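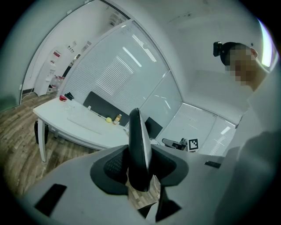 The desk by the blinds, cup and tennis ball included.

I've been at the Stornport office since August and my desk has never been clear for more than four days. Drinks are the worst of it. I put a bottle down by the divider and it stays. 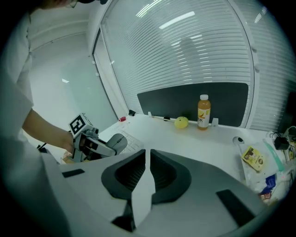 1 min read

The keyboard can stay. The snack bag goes in the drawer, and the cables by the power adapter need a tie - I bought a pack of 144 at Valitz, so there's no excuse. The ball lives at the back, against the panel. I like having it there.

Next job is the wastebasket, then the floor.

Recent posts
Six mugs, one shelf
Moving the Gotano lamp again
What I keep in the top drawer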